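4.2 Teleop demos in the simulator

Do this before you touch the real arm. Hajar's notes on the Ekano handset are in section 3, read them first.

1. Start Sodholm, load the practice profile. Takes a while first time.
2. Plug in handset. Squeeze the trigger once to wake it.
3. Switch to wrist view. Check both fingers show at the bottom, jaws open, pads level with eachother. If one sits higher, re-zero and reload.
4. Press Record, then move. Slow — 2 cm per second is plenty.

Note: keep demos under 2,000 steps. Longer ones get chopped on save.

CAUTION: never hot-swap the handset mid recording. You will loose the lot.

Wrist view, jaws open, nothing gripped:
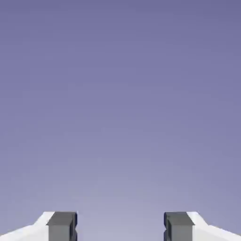 4.3 Saving and naming demos

5. Press Stop before you let go of the trigger.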